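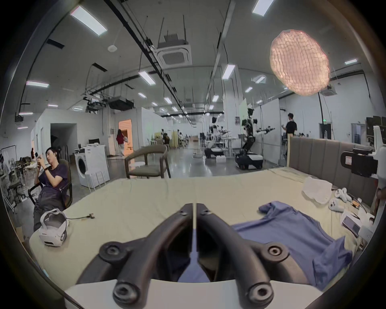
Leren Community Help: Laundry and Fabric Care Group

Grease stain on a cotton T-shirt, already washed once

Hello to all. I have a blue cotton T-shirt with a stain from cooking oil. I washed it at 40 degrees with normal powder and the stain became lighter, but I still see it in daylight. I did not use the dryer yet. Is it possible to save the shirt, or is it too late after the first wash? I would prefer not to buy a special product.
Mulugeta Admasu

It is not too late. Put a few drops of dish soap directly on the dry stain, without water. Rub softly with your finger from both sides of the fabric and leave it for 43 minutes (I set the timer on my phone when I start lunch, so this is my number, 30 is also fine). Then rinse with warm water and wash as usual. Let it dry in the air and look at it near the window. If you still see a shadow, repeat the same one more time. Please do not put it in the dryer before the stain is gone, the heat can fix the oil in the cotton.
Hwa-young Bang

baking soda. works for me always
Suvo

Thank you both. I did the dish soap two times and now I cannot find the place anymore. The baking soda I did not try.
Mulugeta Admasu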